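コード類の掛け収納を設計する手順

最終更新:2019年10月1日

機器の付属ケーブル、計測用リード線、延長コード、ひも類を引き出しに重ねて入れておくと、取り出すたびに絡みを解く作業が発生する。本稿では、これらをフックに掛けて保管する方式について、荷重の見積もり、フック間隔の決め方、支柱と台座の安定計算、巻き方、表示の付け方を順に述べる。対象は事務所、工作室、家庭の作業机の周辺で使う小規模な掛け収納である。電源設備の配線工事や、通電したまま常設する配線の固定方法は扱わない。

用意するもの

・台所用またはデジタルのはかり(最小表示1g)
・巻尺または鋼尺
・面ファスナー式の結束バンド
・表示用のタグと油性ペン
・掛け具(壁付けレール、卓上スタンド、有孔ボード用フックのいずれか)
・水準器(壁付けの場合)
・下地探し器(壁付けの場合)

掛け具は既製品でも自作品でもかまわない。以下の計算例は、Ziltineの卓上スタンドとArnholmの壁付けレールを使った際の記録をもとにしている。寸法が異なる製品を使う場合は、数値を手元の実測値に置き換えること。

手順1 収納するものを分類する

全数を床か机に広げ、次の区分で分ける。

A 週に一度以上使うもの
B 月に一度程度使うもの
C 年に数回、または予備

フックに掛けるのはAとBに限る。Cは袋に入れて箱に保管し、箱の外側に内容を書く。掛け具の数には上限があり、Cまで掛けるとAの前後に別のコードが重なる。この時点で被覆のひび、端子の曲がり、プラグの変色があるものを除外する。除外したものは修理に出すか、自治体の区分に従って廃棄する。被覆が傷んだものをテープで巻いて戻す処置は行わない。

用途が不明のコードは、端子の形状を書いたタグを付けてCの箱に入れる。次回の見直しまで一度も取り出さなければ処分の対象とする。

手順2 質量と巻き径を測る

AとBについて、一本ずつ巻いた状態で質量と外径を測り、表にする。測定項目は次のとおりである。

品名/長さ/質量(g)/巻き外径(mm)/巻き厚さ(mm)/区分

質量は結束バンドとタグを付けた状態で測る。巻き外径はコードの種類によって下限がある。製造元が最小曲げ半径を示している場合はその値に従う。表示がない場合、一般的な目安として、コード外径の8倍以上を曲げ半径として確保する。シールド線や光ファイバーを含むものは条件が厳しくなるので、必ず仕様書を確認する。

厚さを測るのは、同じフックに二巻き以上掛けるときに、フックの有効長が足りるかを判定するためである。有効長とは、フックの根元から先端の立ち上がりまでの、実際に物が載る長さを指す。

手順3 荷重を見積もる

表の質量を合計し、1本の横棒にかかる総質量を求める。今回の例では合計が981gとなった。これに、取り外しの際に手で引く力を見込む。静かに掛けた状態の質量だけで掛け具を選ぶと、端のフックを下に引いたときに不足する。本稿では合計質量を2倍し、切り上げて2,000gを設計値とした。

Arnholmのレールのように壁に固定する方式では、この設計値を固定点の数で割って1点当たりの荷重を出し、ねじやアンカーの許容値と比較する。ただし荷重は均等には分かれない。端に重いものを集めた場合を想定し、1点に全荷重がかかっても許容値を超えない組み合わせを選ぶ。石こうボードに直接ねじを打つことは避け、間柱に打つか、専用のアンカーを使う。間柱の位置は下地探し器で確認し、両側の縁を鉛筆で記してからその中央に下穴を開ける。

両面テープや吸盤で固定する掛け具は、貼り付け面の材質、温度、経過時間によって保持力が変わる。許容質量の表示があっても、本稿の用途には使用しない。

手順4 フックの間隔を決める

隣り合う巻きが触れないことを条件にする。フックの中心間隔をP、隣り合う二つの巻き外径をD1、D2、すき間をSとすると、

P=(D1+D2)÷2+S

となる。Sは指が入る寸法とし、20mm以上をとる。D1とD2がともに69mmの場合、Sを20mmとするとPは89mmになる。間隔が固定された製品を使うときは、この式をD1+D2について解き、並べてよい組み合わせを先に決める。大きい巻きと小さい巻きを交互に掛ければ、同じ間隔でも収まる場合が多い。

巻きを正面ではなく横向きに掛ける形のフックでは、Dの代わりに巻き厚さを使う。この場合は間隔を詰められるが、手前から品名が読みにくくなるため、タグは巻きの下端に垂らす。

フックの先端は、立ち上がりが5mm以上あるものを選ぶ。立ち上がりがないものは、隣を取り外した振動で落下することがある。先端が鋭い金属のフックには、熱収縮チューブをかぶせて被覆への傷を防ぐ。

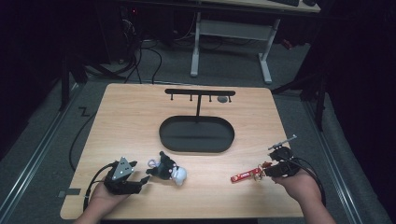
手順5 支柱と台座の安定を確認する

卓上に置く方式では、転倒に対する余裕を計算する。支柱の中心から最も外側のフックまでの距離をL、そこに掛ける質量をm、スタンド自体の質量をM、支柱の中心から台座の縁までの距離をRとする。重心が支柱の中心にあるものとみなすと、片側だけに掛けた場合に倒れない条件は次式で表される。

m×(L−R)<M×R

左辺に対して右辺が2倍以上になるようにする。満たさない場合は、次のいずれかで対処する。

・台座を広げる
・台座におもりを加える
・外側のフックには軽いものだけを掛ける
・クランプで天板の縁に固定する

LがR以下であれば、鉛直荷重だけでは倒れない。ただし横方向に引いた場合は別であり、支柱が高いほど小さな力で傾く。高さをH、横に引く力をFとすると、倒れ始める条件はF×HがM×g×Rに達したときである。コードを外すときに斜め手前へ引く癖がある場合、こちらの条件のほうが先に問題になる。台座の下にゴム板を敷くと滑りは減るが、滑らなくなった分だけ傾きやすくなるため、ゴム板を敷いた後に再度確認する。

支柱と横棒の接合部は、使い始めに緩みが出やすい。ねじ式であれば、全数を掛けてから増し締めする。接着式であれば、接着剤の硬化時間が過ぎるまで荷重をかけない。

手順6 設置の高さを決める

壁付けの場合、フックの高さは、立って作業する人の肩から目の間に置く。肩より低いと巻きの下端が作業面に触れ、目より高いとフックの先端が見えず、掛け損ねが増える。巻きの下端から作業面までは50mm以上あける。

卓上の場合は、横棒の高さから最大の巻き外径を引いた値が50mm以上になることを確認する。タグを下に垂らすときは、その長さも引く。

次の場所には設置しない。

・暖房器具、はんだごて、加熱機器の上方
・直射日光が当たる窓際
・扉や引き出しの可動範囲
・流しや薬品棚の隣
・通路に張り出す位置

手順7 コードを巻く

巻き方には、同じ方向に巻き続ける方法と、一巻きごとに向きを反転させる方法がある。前者は短いコードには十分だが、長いコードでは一巻きごとにねじれが一回ずつ蓄積する。2mを超えるものは後者で巻く。

1.プラグまたは端子を左手で持ち、手のひら側に向ける。
2.右手でコードを送り、手順2で決めた外径の輪を一つ作る。
3.次の輪は、右手首を内側に返し、コードが輪の裏側を通るように重ねる。
4.2と3を交互に繰り返す。
5.端から200mmを残して止める。
6.面ファスナーのバンドを一か所に巻き、残した端を垂らす。

左利きの場合は左右を読み替える。裏側に通した輪の中に端を通すと、伸ばしたときに結び目が連なるので、端は必ず輪の外に出しておく。

結束には針金入りのビニールタイや輪ゴムを使わない。針金は被覆に食い込み、輪ゴムは劣化して付着する。バンドの締め付けは、巻きの中で一本を指で引いて動く程度とする。

手順8 表示を付ける

タグには、品名、長さ、端子の形状、点検した月を書く。機器専用のものは機器名も加える。記入例を示す。

Morsy用 電源 3m 点検7月
Stotgate用 信号線 1.5m 点検7月

タグは端子から50mm以内に取り付ける。巻きの中央に付けると、伸ばして使っている間に見失う。フックの側にも同じ品名を貼り、戻す位置を固定する。色分けをする場合は、色だけに頼らず文字を併記する。

手順9 掛ける順序

支柱に近いフックに重いもの、外側に軽いものを掛ける。左右の質量差は、総質量の1割以内に収める。一つのフックに二巻き掛けるときは、使用頻度の低いほうを奥にする。三巻き以上は掛けない。

最初に掛けるときは、左右交互に中央から外へ進める。片側をすべて掛けてから反対側に移ると、途中で手順5の条件を外れることがある。全数を掛けたら、最も外側のフックを指で軽く下に押し、台座の反対側が浮かないことを確かめる。

点検

3か月ごとに次の項目を確認する。

・フックの変形、先端の摩耗
・接合部と固定ねじの緩み
・台座のがたつき
・コード被覆の折れ跡、硬化、べたつき
・端子の酸化と曲がり
・タグの文字の判読

掛けた位置に折れ跡が付いている場合は、フックの幅が狭い。幅の広いフックに替えるか、半割りにした樹脂管をフックにかぶせて接触面を広げる。樹脂管の外径は25mm以上とし、端面は面取りしておく。

よくある不具合と処置

横棒が片側に下がる
接合部の増し締めを行い、それでも下がる場合は左右の質量を測り直す。支柱が曲がっている場合は使用を中止する。

巻きが自然にほどける
輪の大きさがそろっていないか、ねじれが残っている。いったん全長を伸ばし、一端を自由にしてねじれを抜いてから巻き直す。

外すときに隣も落ちる
間隔の不足か、フックの立ち上がりの不足である。手順4の式で確認し、一つおきに掛けるか、フックを交換する。

タグが絡む
ひもの長さを30mm以下に詰める。旗状の粘着ラベルに替えてもよい。

本数が増えて掛けられない
掛け具を追加する前に、手順1の分類をやり直す。Bに入れたもののうち、前回の点検以降に使っていないものをCに移し、空いたフックの表示を書き換える。表の質量も同時に更新し、合計が設計値の半分を超えるときは手順3から計算し直す。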